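Workshop tips: testing grippers on household jobs

If you've got an arm and a couple of grippers to choose between, get them off the bench and into a proper room! A row of foam blocks will flatter almost anything. Soft furnishings, litter and low furniture won't, and you'll learn more in an afternoon at floor level than in a week of stacking cubes (I certainly did).

I've been swapping between two pairs of fingers at our place in Cavthorpe, the plain flat ones and a padded set from Zustent, and these are the habits that have stuck.

Start with the bin. It's a brilliant test because everything in it behaves differently. Bottles roll away, wrappers fold up to nothing, and carrier bags cling to whatever touches them. Come straight down from above, stop just over the rim, and only then close in slowly. If you swing in from the side you'll knock the bin before you've learnt a thing about the fingers.
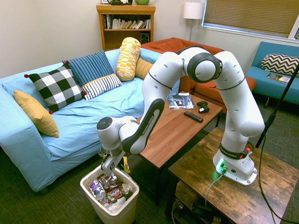 Gripper down at the rim, with a bottle and snack wrappers in the bin.

Use the same rubbish for every gripper. I keep mine in a bag marked "Jumcombe mix" (named after the village fête it came from) and tip it in fresh each time. Four rounds per gripper is enough to show you a pattern, and if the two come out level, do seven.

Fix the base before anything else. An arm at full stretch will find any wobble in the table, so bolt it down and then lean on it hard yourself. Old side tables are fine if the joints are sound. Check the screws again after lunch!

Mind the cables. Leave enough slack for the highest reach and the lowest, and run the arm through both by hand-guiding it before you let a program near it.

Lower your speed for wrappers. The padded fingers are lovely on crisp packets but they do drag on bag handles. The flat ones pinch a handle beautifully and then squirt a bottle out sideways, so pick for the job you do most.

Close the blinds if you're using a camera. Shiny foil and low sun make a dreadful pair, and a lamp in the corner gives you the same light at four in the afternoon as it did in the morning.

Write it down as you go. My notebook has columns for gripper, item, height and what went wrong, and that last one is by far the best reading. Next up is Lu, a little controller I'm itching to try with both sets.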